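Week 5 handout – Cut flowers: from field to shop

Read this before the seminar. The Osei chapter covers the same ground in more detail, and you will need it for the short paper.

## 1. What the trade sells

A cut flower starts to age when it leaves the plant. It has lost its roots, so it lives on stored sugar and whatever water the stem can pull up. Growers, truckers and shops are all selling time. A rose that reaches the shop two days late may look the same as a fresh one, but the buyer gets two fewer days from it.

## 2. The chain

The usual steps are:

1. Cutting, mostly early in the morning
2. Grading by stem length and bud size
3. Cooling and packing
4. Transport to an auction or wholesaler
5. Re-cutting and display in the shop

Cooling matters most. Roses are normally held just above freezing, and a few hours on a warm loading dock can undo a careful week. Some tropical flowers are damaged at that temperature and have to travel separately.

## 3. Case: the Billen market

Our running case is the wholesale market at Billen. The handling sheet we use lists 2,449 lots for October. A lot here is a batch of one variety and one grade, from one grower. Most rose lots held 100 or 200 stems. The largest single order was 2,000 stems, bought by Otness for its supermarket stands.

Two points to look for in the sheet:

- Lots from the Skuren growers were graded by length only. Bud size was left to the buyer, and complaints went up.
- Price fell sharply late in the morning. Sellers with no cold storage had to take what was offered.

Think about who carries the risk at each step. In the Billen case it mostly sits with the grower until the lot is sold, even when the delay was in transport.

## 4. Substitutes

Dried and artificial flowers compete with fresh ones in hotels, offices and store windows. They cost more per stem at first – sometimes a lot more – but there is no weekly replacement order. They also need no cold chain, so they can be shipped slowly and stored in bulk.

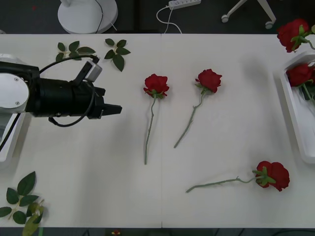 *Fig. 3. Artificial roses, red, with long stems.*

For fresh-flower sellers the effect is uneven. Gift sales have held up better than contract work, where the buyer mainly wants the same look all year.

## 5. For the seminar

Bring one page of notes on the following:

- Where in the Billen chain is the most time lost?
- Would a shared cold store change the late-morning prices?
- Which buyers in the sheet could switch to artificial stems, and what would stop them?

The short paper builds on the second question. Use the lot numbers from the sheet when you refer to a sale.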